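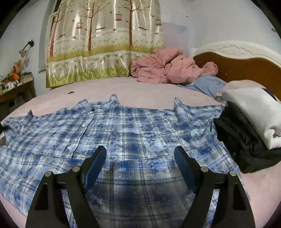
Dristura, the online shirt seller, has thrown out most of its automated test suite and says its software is better for it. The company announced the change on Mon 27 April in a post on its engineering blog, under a headline that used the word "journey" and will not be repeated. Until this month, every change to the store had to survive 800 browser tests before it could go live. A good number of them followed one imaginary customer through the purchase of one imaginary garment, a blue-and-white plaid button-up much like the one spread out on the bed at the top of this page, in every combination of size, shipping address and discount code that a tester could dream up on a slow afternoon. The imaginary customer never once returned it, as no test for returns had been written.

The suite took 5 hours to run on a good day. On a bad day it took 5 hours and then failed, usually at a step that passed when someone ran it again. Developers had learned to start it before lunch, forget about it, and read the results the next morning in the spirit of a horoscope.

"We had a red build so often that people stopped seeing the color," said Jessie Farquharson, who leads testing at Dristura. "There was a rule that you could ship if it was only red in the usual places. The usual places got bigger every month."

The trouble came to a head last September, when a change to the sales tax code went out with three failing tests that everyone agreed were the usual ones. Two of them were. For most of a weekend, shoppers who used a gift card were charged tax twice, and the support desk learned a good deal about how people feel about that.

Farquharson's team spent the winter reading the tests one at a time, a job she described as "like going through a dead uncle's garage." Each test was kept, rewritten at a lower level, or deleted. The largest pile by far was the third. Some checked pages that no longer existed and passed anyway, having been written to look for an error message and finding, correctly, that there wasn't one. One group signed in, waited, signed out and declared success.

What remains runs in two parts. The pricing, tax and stock rules are now tested directly in code, with no browser involved. A much smaller browser set covers signing in, finding a product, paying for it and, at last, sending it back. Anything in the browser set that fails and then passes with no change to the code is pulled the same day and given to the person who wrote it, who has until the end of the week to fix it or say goodbye to it.

The new arrangement uses Somard, a test runner built by a small firm in Kemetthorpe, to decide which tests are worth running for a given change. Tiago Cardoso, a developer at Somard, was careful not to take too much credit.

"They call us and say the tool made things faster," he said. "Then we look, and they deleted most of the tests. Deleting tests is very fast. You can do it without us — but please don't put that on the website."

Not everyone at Dristura is convinced. The finance department, which had been getting a weekly chart of the total number of tests, has asked why the line fell off a cliff and whether somebody should be told. The chart had been going up for years and was a popular slide. Farquharson has offered to replace it with one showing how many bugs reach customers, an idea that finance is said to be considering without much warmth.

There is also the matter of Mendes, the older tool that ran the original suite. Its license was renewed in advance and still has time left on it, so a single test continues to run there every night. It buys one plaid shirt, size medium, shipped to a warehouse that closed. It passed again last night.

Dristura plans to move its mobile app to the same setup next. That suite is smaller, and the team has not yet opened it to see what's inside.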